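Badodance: second progress report to the Vellent small builds fund
Garkis shared workshop, 5/14/25

We are past the point where the money goes into boxes of parts and have reached the part where the parts do something, so this report is longer than the one we sent in February. The short version: both hand-held grippers work, the table rig is up, and we have 158 recordings saved toward the 400 we promised. It has been a great few months.

Work since February

The left gripper was already running when we last wrote. The right one took longer than it should have. Our first set of fingers had a tiny bit of play at the pivot, and a tiny bit at the pivot is a lot at the tip. You would squeeze the trigger, the fingers would close, and then they would slide past each other like scissors. We reprinted them three times before admitting the fault was in the bracket. The new bracket went on in one evening and the wobble was gone. I may have shouted.

The mounting plates are the piece I'm happiest with. We drilled them by hand on the workshop's drill press from a paper template, which saved us paying for a cutting service. There are more holes than we need, because we hadn't settled where everything would bolt on, and that has already paid off twice.

Aluminum rails run along both sides of the table now, and we hung dark curtains to calm down the background. Before the curtains, anyone walking by with a bright jacket ended up in the recordings. The curtains also make it obvious when a session is on, and people have been very kind about walking the long way around to the sink.

What we're recording

The first family of tasks is putting away: a person wears no special suit, just holds one gripper in each hand and moves an ordinary object into an ordinary storage bin. We picked a phone case for the first object because it is awkward in a useful way. It's thin, it has an opening on one side that catches a fingertip, and when it lies flat there isn't much to grab. If the fingers come in too high they miss it, and if they come in too low they drag on the table. A person learns the right height in a few tries and then can't explain it, and that is exactly the knowledge we want to save.

We've also been trying different table surfaces. Paper is cheap and easy to swap when it gets marked, but it creeps if you lean on it. A rigid board stays put and wipes clean.
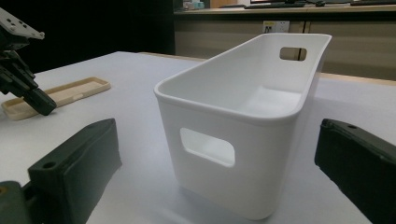
The next two are from the operator's side of the table, with the case on the paper and then standing at the far end of the bin. 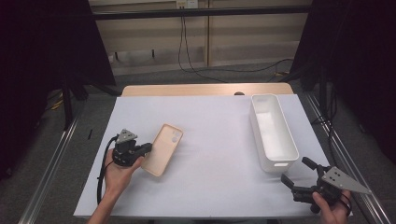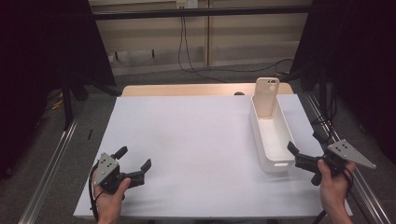 Yara Ghanem read a draft of this report and wrote back that we were making the bin sound like the easy half. In her sessions the case gave her less trouble than the walls did. Once a gripper is down inside, she said, the wrist has to turn more than feels natural, and the cable pulls at just the wrong moment. She asked for the bin to start in a different spot each time, including some spots that are a nuisance to reach, so the recordings don't all show the same comfortable angle. She also wants softer trigger springs and says she will keep asking.

She's right on all of it. We have started moving the bin between recordings, and softer springs are on order.

Problems

Cables are the big one. Each gripper trails a cable back past the hand, and after a long session your forearm knows about it. We tried clipping them to a sleeve, but then you have to unclip everything to scratch your nose. An overhead line with a small counterweight is next on the list. Wireless would be lovely — it would also eat the rest of the budget, so we're leaving it alone.

The other problem was one of our own making. We lost 19 recordings in a single evening when the two grippers' clocks drifted apart and we didn't notice until we played them back. The left hand was opening before the right hand had let go of anything. We now start every session by tapping the two grippers together, and whoever is at the computer checks that both taps line up before we go on. The lost ones aren't included in the total at the top of this report.

Budget

Spending is on plan except for filament, where the three sets of bad fingers put us $74 over. We covered that out of the money set aside for the cutting service, so we aren't asking for anything extra. Receipts are in the shared folder, in the order the parts arrived.

Before the next report

Finish the putting-away recordings with the phone case, then bring in two or three new objects. A dish sponge is the favorite at the moment, mostly because everyone wants to see what the fingers do with something squishy.

Hang the overhead cable line and have at least two people try it for a full session before we drill anything permanent.

Run the first playback test on the arm. We'd like to start with very slow moves and nothing breakable on the table. I don't expect it to get the case into the bin on the first go, but I would love for it to get close enough to argue over.

Write up the bracket fix with drawings. Two other groups at Garkis have asked for it already, and the template for the plates can go in the same document.

If anyone from Vellent would like to come by and hold the grippers for a while, please do. Evenings are best, and you don't need to know anything beforehand.

Recent from the Garkis workshop
Badodance: first progress report
Drill press back in service, please read the new sheet
Printing fingers that don't slip: notes so far
Curtain rail swap, tools needed
Open bench evening for new members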